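Petition check leaves Grarcombe charter question 87 signatures over the line

The clerk's office in Grarcombe finished its review of the charter petition late in the afternoon, and the question will go to voters unless a challenge is filed. The petition would move the city from at-large council seats to a mix of district and at-large seats. It needed 2,875 valid signatures. The clerk certified 2,962.

Another 338 were thrown out. Most of those came from people registered outside the city limits, according to the memo that went with the count. Smaller groups were duplicates, signers with no registration on file, and one full sheet on which the circulator's statement was not notarized. The memo does not break the total down by category.

The margin matters for what happens next. Under the city charter, a challenge must name each disputed signature and state the grounds for removing it. A general claim that the circulators were careless does not meet that standard. Anyone who wants the question off the ballot would have to knock out 88 names one at a time, before a hearing officer, and the petitioners could try to restore rejected names at the same hearing.

Algirdas Pärn, who holds one of the at-large seats and opposes the change, said he had asked for copies of all the sheets but had not decided whether to file. The window is 11 business days from certification.

2 comments | 14 shares 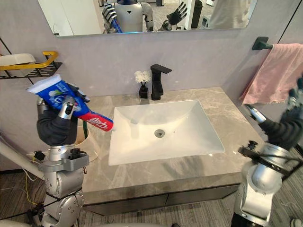
The text of the question is the other open issue. The petition as circulated calls for five districts and two at-large seats but leaves the drawing of the lines to "the council or its designee." City Attorney Rasa Org told the council in February that the phrase is legally sufficient. She also said it would permit the sitting council to draw the first map itself, with no outside review beyond the ordinary public hearing.

Asnakech Ejigu, the lead petitioner, has said she would prefer a separate map panel but does not want to amend the language now. An amendment would restart the signature process. Her group's plan is to win the question first and then press for a panel by ordinance, which takes four votes on the current seven-member council. By her own estimate she has three.

The timing is tight in any case. If the question passes in November, the charter provision takes effect at the start of the new year, and the first district elections would follow in the next regular city cycle. Candidates would need final lines before the filing period opens. That leaves the council one winter to hire a consultant, hold hearings and adopt a map. The last time the city changed precinct boundaries, the work ran past its deadline and two polling places had to be reassigned after notices had gone out.

Cost has come up less often than expected. The clerk's estimate covers ballot printing and voter notices only. It does not include a map consultant, staff time or any lawsuit over the lines.

The council takes up the ballot wording at its next regular meeting, at 6:30 p.m. It can't reject a certified question, but it does set the title and the short summary printed above it - and both sides have sent in drafts. The petitioners' version leads with district representation. The one submitted by Pärn leads with the number of seats each resident would be able to vote for, which would fall from seven to three.

Also on the agenda: second reading of the parking ordinance and an appointment to the water board, where Ieva Kļaviņa's term is ending. She has applied for another.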